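Section 7: Running the Open Day Demonstration

This section is for whoever is hosting at the Tarberg site. Read it once the evening before and keep a copy on the bench. Please do have fun with it! Visitors ask wonderful questions when the person at the bench is enjoying the day too.

7.1 Before the doors open

1. Switch on the arm at the wall, then at the Grurkine cabinet. Wait for the steady green lamp.
2. Load program 310 (thin film, slow). Program 99 is the fast version and stays off while visitors are inside.
3. Run the arm to its home position and back. Listen for clicking at the wrist.
4. Open the wrist camera view on the big screen and turn the screen toward the benches.
5. Lay out the handling items: bags, the fruit container, the sponge, the Seidel test blocks.

Note: If the cabinet shows code 2419, the emergency stop is still pressed in. Twist it to release, then repeat step 1.

7.2 The bag pick

Start with the bag. Hard objects look impressive to us, but a thin plastic bag wins the room every time, and it's a lovely way into talking about why soft things are hard for robots. Film folds and slides, and it never lies the same way twice. Let people look at the wrist view while the fingers are closed on the plastic, and give them time to take in all those creases running down to one pinched point.

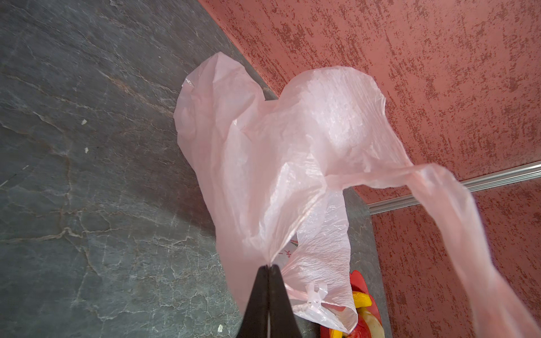 Ask the group where they would have grabbed it. Children usually have strong opinions, and Meifang Duan likes to let them choose the next spot by pointing at the screen.

1. Drop the bag onto the work surface without smoothing it.
2. Press START and step back behind the yellow line.
3. Once the fingers have closed, press HOLD and talk.
4. Press RELEASE when you're ready for another go.

Note: A missed pick is fine. Say so, press RETRY, and let everyone watch the arm have another try.

CAUTION: Keep hands, sleeves and lanyards out of the work area whenever the arm is powered, including during HOLD.

CAUTION: Put spare bags away between runs, out of reach of small children.

7.3 Visitor turns

Visitors aged 12 and up may use the Aveo hand controller, one at a time, with a host beside them. Set the speed dial to its lowest mark first. Thijs Verhoeven has the controller key.

7.4 Closing down

1. Send the arm home.
2. Open the fingers and check them for scraps of film.
3. Switch off at the cabinet, then at the wall.
4. Return the key and write up any faults in the bench log.

Revised 14/11/2019. Replaces the sheet used in May.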